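Verklow Home Workshop Boards > Small Spaces > Storage and Layout

Thread: Socket set: leave it in the case or split it up?

baltska_bench
Posts: 64

I have a small work table in what used to be a sewing room. It's where I do bike parts, door hardware, small appliances, whatever comes in from the rest of the house. My socket set came in a molded case and the case takes up a third of the table when it's open. When it's closed I put things on top of it and then have to move them to get at a socket.

I'm thinking about taking the sockets out, putting them on a rail and hanging the rail up somewhere. The walls are papered and my wife wants the paper left alone, so no pegboard and no screws through it. Has anyone done this and been happy with it a year later?

pipewrenchpat

I split mine up and went back to the case. The rail was fine until I had to fix something at my mother's house. Then I was pulling sockets off and dropping them in a sandwich bag, and the 10 mm stayed in the bag for a month. With the case I grab the handle and go.

If table space is the problem, get a shelf under the table and keep the case there.

Oxbow Lane

Disagree with Pat, at least for someone who works in one spot. Those molded cases are made for shipping. Half of mine was plastic with nothing in it. The sockets popped out every time I opened it upside down, and I opened it upside down a lot.

I use a rail with a handle on one end. You can carry it like a case if you need to. It's not as neat, but it does go out to the car.

pipewrenchpat

A rail with a handle carries sockets. It doesn't carry the ratchet or the extensions or the bits. So now you're making two trips.

Oxbow Lane

The ratchet goes in my back pocket.

Marge in the Annex

For the wallpaper problem: do you have any kind of frame or uprights around the table? I have a Jarnis frame on my potting bench, just posts with a bar across the back, and everything hangs from that. Nothing touches the wall. I use wire baskets, the kind sold for closets and pantries. They were cheap and I can move them when I change my mind.

Two things I'd do differently. I put the first basket too low and kept knocking it with my head when I leaned in. I also bought baskets with wide gaps, and small things fall straight through. Get the mesh kind.

baltska_bench

Marge, yes, there's a metal frame with a crossbar at the back. I hadn't thought of using it. What holds your baskets on? Hooks or zip ties?

Marge in the Annex

S-hooks at first. They swing when you pull something out with one hand. I changed to zip ties at the top corners and one at the bottom and they stay put. Ugly but I don't look at them.

D. Kemmer

Watch the weight. A full set of steel sockets is heavier than people think and pantry baskets are made for onions. I had one let go at the weld. It came down on a Bolger tray I had just finished sorting and I spent the evening on the floor with a flashlight.

Large sockets low, small sockets high, is my rule.

Oxbow Lane

That sounds like a bad basket. I've had a rail full of sockets in a mesh basket since 2001 and it hasn't sagged.

D. Kemmer

Mine was a bad basket. He doesn't know which kind he's going to get either.

tansy_r

Question from someone with less stuff than any of you. Where do gloves go? I have rubber gloves for cleaning parts and they end up on the table or on the floor. If I put them in a drawer they come out stuck together.

Marge in the Annex

Basket with dividers, gloves in their own section, standing up with the opening at the top so air gets in. Don't put them under anything. I keep tape in there too, since I always want tape when I have gloves on, and then I can't find the end of it.

pipewrenchpat

I wouldn't keep gloves with pliers or anything pointed. You'll put a hole in a finger and find out when it's full of degreaser.

Marge in the Annex

That's what the dividers are for, Pat.

pipewrenchpat

Dividers don't stop a person from dropping the pliers in the wrong slot in a hurry. I've been that person.

Hollis_T
Posts: 3449

Moving the gloves discussion aside for a minute. The original question was case or rail, and I think it depends on whether you put things back.

If you put every socket back right after you use it, the rail is better. You can see the gaps and reach it standing up. If you pile things and clean up on Sunday, keep the case, because the molded spots tell you what is missing and the lid hides the mess the rest of the week. I'm a piler. I kept the case.

Also label the rail. Stamped sizes on chrome sockets are hard to read from any distance, and harder if the rail is above eye level. I put paint marker on mine, one color for metric and one for inch.

tansy_r

Paint marker came off mine as soon as I used brake cleaner. Engraving pen has lasted better.

Oxbow Lane

Which way around do people mount the rail? Mine has the handle on the left because I'm right-handed and take sockets off with my right. My son is left-handed and complains about it every time.

D. Kemmer

Handle toward the side you walk up from. Doesn't matter which hand.

baltska_bench

Thanks, everybody. Plan so far: rail in a mesh basket up on the crossbar, a divided basket on the right-hand post for gloves and pliers, zip ties on both. I haven't decided about the case. If I get rid of it I have nowhere to put the ratchet.

pipewrenchpat

So you'll have the rail and the case. That's more stuff than you started with.

baltska_bench

Possibly, yes.

Hollis_T

Nothing wrong with both. Keep a case for the stuff that leaves the room and the rail for the stuff that stays. What you don't want is the same socket having two homes.

Fulgencio, didn't you set yours up like this with the leaf wallpaper behind it? Would help to see one that's in use. 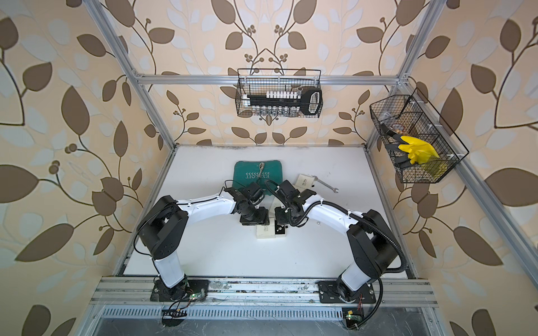
Posted by Fulgencio Urquijo | Member | October 2023

Yes, same idea as what you're planning. Socket rail in the black mesh basket up on the back crossbar, and the divided basket on the right post with the glove and the pliers. The wallpaper is fine behind both of them. I wipe it with a dry cloth and that's all it gets.

On the case: I kept mine, the teal one. It faces the wrong way from where you're looking, so the lettering on the lid is upside down. The ratchet sits on top of it. Pat will say I'm storing things on the lid and he's right, I am. I don't mind since I go to the rail for sockets and can leave the lid shut most days.

The open-end wrench next to it has no proper place. I tried it in the divided basket with the pliers and it tipped over onto the glove, so I gave up and it lives on the table. If anyone has a way to hang wrenches from a post without drilling the post, I'd like to hear it.

To Kemmer's point about weight, I checked my basket before I trusted it. I tied it up, put a full paint can in it and left it over a weekend. No bend in the wire. I'd do that with any basket before putting sockets in it.

Height is the one thing I'd tell you to try before you cut the zip ties. Mine is high. I like that because the table is clear under it, but if you're short or you work sitting down you'll be getting up for every socket. Hold it in place with tape for a couple of days first.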